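Inside the Gökçe jeans works

I have worn jeans nearly every day since I was twelve and had never once seen a pair being finished, so when the Gökçe works opened its doors in December I was at the gate well before ten. There were 28 of us in the morning group, and coffee, and a plate of sesame rings that didn't last.

Our guide was Zdenka Omerović, who started on the buttonhole machines and now runs the finishing floor. She has a big voice and needs it! The first hall is cutting. Denim gets laid out in long stacks and the noise when the blade goes through is a kind of low growl you feel in your shoes. They cut enough for 400 pairs before lunch on a normal day. I could have stayed there all morning but we were moved along.

Next came the sewing lines, and this was where I lost all sense of time. Back pockets go on early, while the panel is still flat, and a woman named Pierina let us stand right behind her chair while she ran the double row in tan thread around one pocket after another. She doesn't mark the corners. I asked how she knows where to turn and she said her hands know, then did one looking at me the whole time (show-off, and I loved it).

Upstairs is the wash and fade area. We weren't allowed near the drums but Zdenka had a table covered in swatches, from nearly black to a blue so pale it looked like old bedsheets. You could rub them and feel the difference. The palest were as fuzzy as a peach. Doughukan, or so I wrote it in my notebook, turned out to be Doğukan Toprak, and he is in charge of the shade cards: 118 of them on one wall, all with handwritten numbers. Somebody in our group asked for his favorite and he went straight to 71 without looking.

Last stop was the folding and checking room, with its white tabletops and very bright light. Seams, hems, pockets, waistbands, then the fold. I had no idea how much there is to look at on the back of a pair of jeans. After half an hour I was turning people's pockets over in my head on the bus home.

Practical stuff: wear flat shoes, bring a sweater for the cutting hall, and go in the morning when all the lines are running. The shop by the exit sells seconds, cash only. I bought two pairs and a bag of offcuts for a quilt I will probably never make. The next open day is in spring and you sign up at the front office.

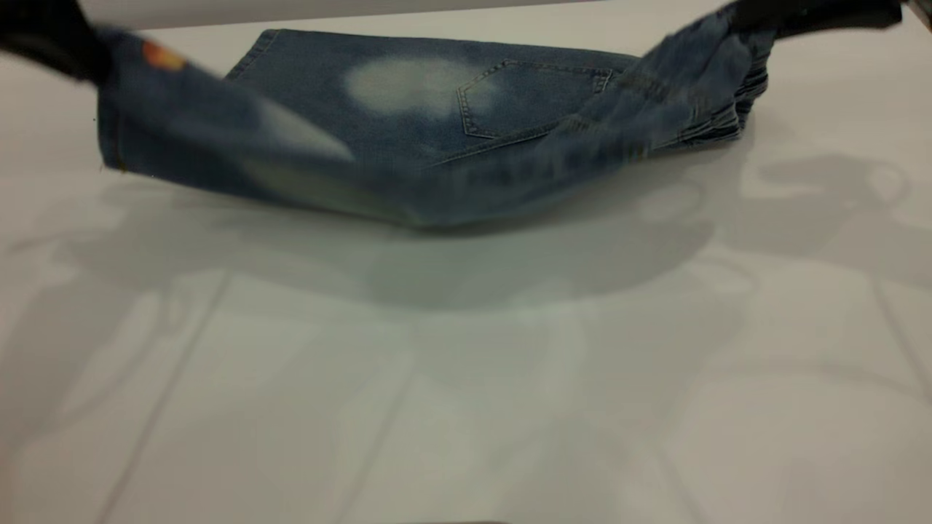
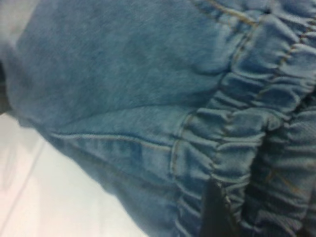

Faded blue denim and tan topstitching, folding and checking room, Gökçe.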